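December 12, 2024
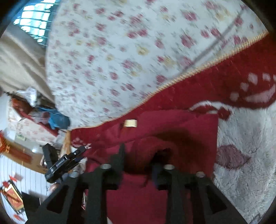
*Mariann Kocsis*

Blanket day! I have been looking forward to it since August, when it was too hot to even touch the wool ones, and I finally pulled the whole lot out of the hall closet after breakfast and let it pile up on the floor. I could have done it sensibly, one shelf at a time, but where's the fun in that. By ten I had a mountain and no path to the kitchen.

The flowered quilt came out first. I always forget how pretty it is! White with the little pink and rose flowers all over and those pale yellow ones tucked in between, and then the gold braid along the edge, which I would never choose in a store and which I love completely. Sille gave it to me when she moved to the smaller apartment and said it was too cheerful for her bedroom. Too cheerful! I didn't argue, I just took it home on the bus before she changed her mind. I want it on the guest bed this year, braid side toward the door so you see it when you walk in.

Then the red plush one with the white pattern, the dashes and the curvy lines. It is the warmest thing we own and the hardest to fold, because plush slides around on itself like a fish. I got it into something like a rectangle twice and both times it slumped back down into a heap. Oddur called in the middle of it and I put the phone on speaker and talked to her from underneath. She wants to know if we're still doing the movie night on the 15th and whether she should bring her own blanket. I laughed so hard. No, Oddur, you do not need to bring a blanket.

Side note, the little cream-colored roll that was lying on the red blanket goes back in the drawer by the stove TONIGHT. Small things and soft heaps do not mix in this house. Last winter I lost a thimble in the gray wool and found it with my heel.

Found while sorting:
- one of Preben's good socks (the other is presumably still at large)
- a lavender bag with no smell left in it
- the receipt for the wool blanket from Lemaire, 485 kroner, which I thought was a scandal at the time and now think was a bargain
- a pillowcase that belongs to Elínborg, must give it back, have now written it down so I have to

I had a cup of coffee sitting right down in the pile, and it was the best fifteen minutes of the week. The light comes in low through that window in December and everything looked so soft. I thought about Grandma's bed in the back room, which had so many layers on it that you had to be put in from the side like a letter. She never bought a blanket in her life as far as I know, they just came to her. Maybe I'm turning into that. I'd be happy to!

Preben came home at lunch and asked if we were moving. Then he lay down on it all in his coat.

After that I did get serious. Shook everything out on the balcony, and my arms are still wobbly from it. Wool on the bottom shelf now, summer things on top where I need the step stool. The red plush stays out on the couch for good, I've decided, folded or not. The thin cotton ones went in a bag for Sille's neighbor, who has a new dog and asked for old bedding.

I'm a bit tempted by the braid, I must admit. There's a good four feet of plain edge on the green throw, and if I can find gold trim that's even close I could sew it on over the holidays. Elínborg would know where to look. I can ask her when I return the pillowcase, so that's two things in one trip.

Guest bed is made. I went in twice after supper just to look at it with the lamp on.

Tomorrow: towels.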